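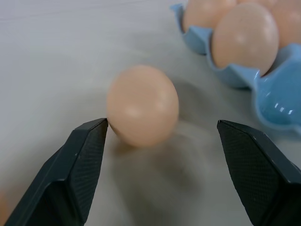 Westia Extension Issues Fall Guidance on Egg Storage and Handling

WESTIA -- The Westia Extension Office has released updated guidance for households that keep small flocks or buy eggs directly from local farms. The guidance covers collection, sorting, refrigeration and the use of reusable trays, and it replaces the leaflet previously distributed through the Zellham farmers market.

Under the new guidance, eggs should be collected at least once a day and inspected one at a time before they are placed in a tray. Eggs with visible cracks should be discarded. Those with light soil may be cleaned with a dry cloth or fine brush. Households that wash eggs are asked to use water warmer than the egg itself and to refrigerate the eggs promptly after drying.

"Most of the calls we receive concern storage," said Jolien Van Wijk, who coordinates the office's food programs. "People want to know how long eggs will keep, where in the refrigerator they belong, and whether the tray on the counter is acceptable. We have tried to answer those questions on a single page."

The office recommends storing eggs on an interior shelf at 40 degrees Fahrenheit or below. Refrigerator doors are discouraged as a storage place, as the temperature there changes each time the door is opened. Eggs that have been refrigerated should not be left at room temperature for more than two hours. 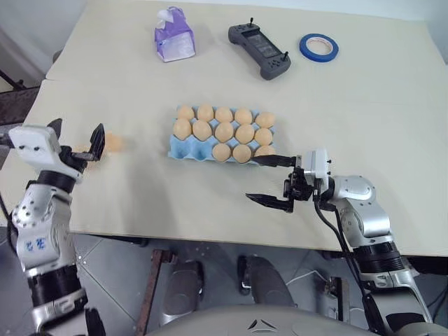
Brown eggs in a light blue tray with three rows of five cups.

Reusable trays receive a section of their own. Open trays are suitable for sorting and for short-term use, the guidance states, but they should be washed with hot, soapy water and dried fully before they are refilled. Eggs should be set with the pointed end down where the shape of the cup allows. Older eggs should be moved to the front row and used first -- a practice the office also recommends for cartons.

Roughly 3,000 printed copies will be available in September at the extension office, the Zellham branch library and the Agarwal feed store. Large-print copies may be requested at the front desk.

A free session on home egg handling will be held Tuesday at 5 p.m. in the Desulent Room of the extension office. Seating is limited to 72, and registration is required. Participants do not need to bring eggs or equipment.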